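Drornora Household Reuse Program
Progress report to the Grilten Community Fund, second period, to the end of October
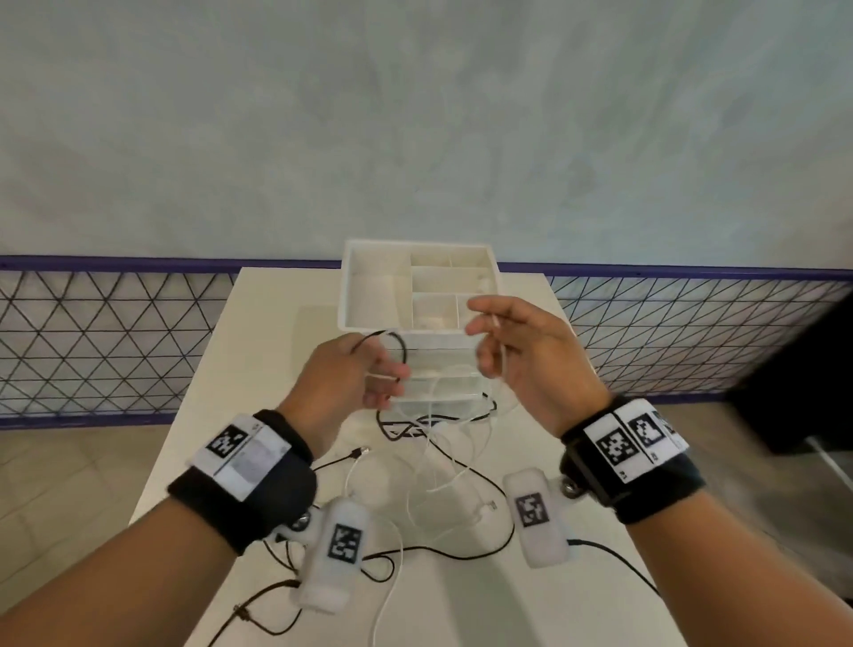
Sorting cables at the table, one black and one white.

Prepared by Ketsara Yensuk, program coordinator

1. Where we are now

The program has now completed two of the three periods which the Fund has agreed to support. In this period we received 3,355 items from households in Drornora and the surrounding streets. Of these, 1,306 went back into use, either through the Saturday shelf or through the partner groups. The rest is divided between items still waiting for a check and items sent to the regional recycler. I am not able to give the exact split for this report, as the recycler weighs the material and does not count it. I will ask them for a weight by category for the final report.

In the first report I wrote that we would have two collection points open by the middle of the year. The one at the library opened on time. The second, at the Yin Street hall, opened seven weeks late, for the reason that the hall had to replace its back door and we had no other way in with the trolley. It is open now and it receives more kitchen goods than the library does.

2. Collections

Most of what people bring is small. Kettles, lamps, picture frames, crockery, children's books, phone chargers and extension leads make the largest part. We still receive mattresses, although the sign says in large letters that we cannot take them. The council removed four for us without charge, and I have written to thank them.

In winter the number of donations went down, as was expected, and it came up again with the warmer weather. People are clearing their garages. For this reason I have moved one paid shift from Wednesday morning into the weekend, and there is no change to the total wages.

3. Repair evenings

We held the repair evenings as planned, with some 30 people at the usual one. The toaster table is always the busiest. Sewing started slowly but has now its own regular visitors, and two of them have begun to teach others how to take up trousers and change a zip.

Electrical items are tested and tagged before they leave the building. We have one person with the licence to do this and she is away for part of the summer. I have asked the college in Drornov if a second person from our team can join their short course. The fee is within the training line of the budget, so I do not ask for any additional money.

4. Partner groups

The women's housing service has taken complete kitchen boxes for 32 new tenancies. Each box has plates, bowls, cutlery, one good saucepan, a frying pan, a kettle and tea towels. They told us that the can opener is the thing most often missing, and we now buy these new when there is none in the donations.

The primary school took books and two sets of shelves. The men's shed collects our timber and broken chairs on Monday and has already returned several of the chairs in good condition.

5. Difficulties

Storage remains the main difficulty. The room behind the library is full by the end of each weekend, and the corridor must be kept clear for fire safety. We looked at a shipping container, but the rent together with the delivery was too high. The hall has offered a part of their under-stage space, which is low but dry. I would like to accept it from the beginning of the next period.

The second difficulty is the booking form on our website. It does not work well on older phones, and many people telephone in place of using it. This takes more staff hours than I had planned.

6. Budget

Spending is within the agreed amounts. Transport is slightly over, caused by the price of fuel, and printing is under. I request the Fund's permission to move the unspent printing money to transport. The detailed table is in the attached spreadsheet.

7. Next period

We will open the under-stage storage, correct the booking form and hold one repair evening in the hall at Yin Street. I will also begin the survey of households that the Fund has asked for. A draft of the questions will be sent to your office for comment before we print it.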